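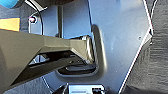 Sameo Open Day

Last updated: 1 August 2018
Reading time: 6 minutes

The Sameo Open Day is a yearly public visit and demonstration held at the Sameo robotics workshop in Bolton. It takes place in February and is organized by the workshop together with Plurkis, a maker of gripper fingers and wrist mounts. The event is known mainly for its live handling demonstrations, in which robot arms work on latches, recessed handles, and fitted parts in front of small groups of visitors. Attendance at each session is limited to 100 people.

Background

Sameo was set up as a shared workshop for small firms that wanted to try robot arms before buying them. In its early years it received visitors by appointment only, and most of them were engineers. Requests from schools and local residents grew to the point where staff could no longer fit them between working hours, and the workshop manager, Siham Abdelaziz, proposed that one day be set aside each year for the public. The first open day had a single demonstration cell and a series of talks held in the assembly bay.

The format was changed after the second year. Visitors had reported that the talks were too long and that they could see very little of the robot from the back rows. Abdelaziz and the lead demonstrator, Torben Janssen, replaced most of the talks with short sessions at the cells and moved the remaining lectures to the evening. Plurkis became a partner in the same period and has supplied gripper fingers for the event ever since.

Program

The day is divided into a morning session, an afternoon session, and an evening lecture. Visitors to the morning and afternoon sessions are placed in groups, and each group moves through five stations. A host stays with the group for the full circuit. School parties are normally booked into the morning session, while the afternoon is open to general visitors and to people from local firms.

The first station is an introduction to the workshop and its safety rules. The second covers the parts of a robot arm, with joints, drives, and cables laid out on a bench for handling. The third and fourth stations are working cells, described below. The fifth is a question period with an engineer, which in practice often runs past its allotted time.

The evening lecture is given by a different speaker each year. Past subjects have included the care of gearboxes, the design of fixtures for small parts, and the use of touch sensing in place of vision. Saqib Sial, a control engineer, has spoken at the event on two occasions. His lecture on slow contact, which dealt with the forces that arise when a finger meets a hard edge, was later printed by the workshop as a booklet of 58 pages.

Demonstrations

The main demonstration is called the Recess Task. A gripper is guided toward a recessed slot in a metal panel and the tip of a finger is placed inside it. The task was chosen by Janssen as a plain form of a problem found in many workplaces, where a cover, drawer, or door offers no projecting handle and must be opened from a shallow pocket. A tapered finger is used for the work. Its narrow end can enter a slot that would not admit the full width of the gripper, but the approach must be made at a suitable angle, and the body of the gripper must be kept clear of the surrounding panel.

A wrist camera provides the view used by the operator and is also shown to visitors on a monitor beside the cell. The view is close and partly filled by the gripper itself. Demonstrators use this fact to discuss how much of a task may be hidden from a robot at the moment of contact. Reflections from bare metal are treated as a separate subject. A smooth panel can appear washed out on one side and dark on the other, and an edge that is obvious to a person standing at the barrier may be difficult to find in the camera view.

Each run of the Recess Task is made in three parts. The arm is first brought to a position near the panel. It is then moved at low speed until the tip lies at the mouth of the slot. In the final part the finger is advanced and the operator decides whether to pull, to shift the tip, or to withdraw. Failed attempts are not hidden from visitors. The demonstrator states what happened, returns the arm to its starting position, and begins again.

The second cell is given over to the Najafi sequence, a set of six insertion exercises arranged in order of difficulty. The earliest exercise uses a wide peg in a loose hole. The last requires a flat tab to be seated in a close-fitting slot. The sequence was adopted from the workshop's own training course, where it is used to teach new operators, and it is performed at the open day without changes. Visitors aged 16 and over may try the first exercise with a hand controller under supervision.

Organization

The open day is planned by a working group drawn from Sameo and Plurkis. Kirstin Nisbet has been responsible for the program since the change of format. Her duties include the assignment of groups, the training of hosts, and the final decision on which demonstrations are ready for public showing. A cell that has not completed a full rehearsal on the day before the event is withdrawn from the program and replaced by a talk at the same station.

Entry is free but must be reserved. Reservations open in the autumn, and places not taken up by schools are released to the public after the new year. The workshop is on the ground floor, and all five stations can be reached without steps. Sound levels in the assembly bay are kept low during the first circuit of the afternoon for visitors who prefer a quieter setting.

Safety

Barriers are placed at every working cell, and the speed of each arm is reduced for the length of the event. Two members of staff are assigned to a cell while it is powered. One operates the arm and speaks to the group, and the other stands at the stop control and takes no part in the talk. Loose clothing and long cords must be secured before visitors use the hand controller. Photography is permitted from behind the barriers, except with flash, which can disturb the wrist cameras.

Reception and related activities

The open day has been well received by local schools, several of which have included it in their technology courses. Sorcha Shearer, a teacher who has brought classes to the morning session in four different years, has written in the workshop newsletter that the slow pace of the Recess Task held her students' attention better than faster displays of sorting and stacking. Other visitors have been less satisfied. Comments collected by the working group mention crowding at the third station and a monitor that was too small to be read from the second row. A larger monitor was installed for the most recent event.

A smaller visit for trade students is held each summer. It follows the same circuit but omits the introduction, and more time is given to the maintenance of grippers. Students remove and refit a set of fingers, check their alignment, and record wear at the tips. The records are kept by Plurkis and are available to students on request.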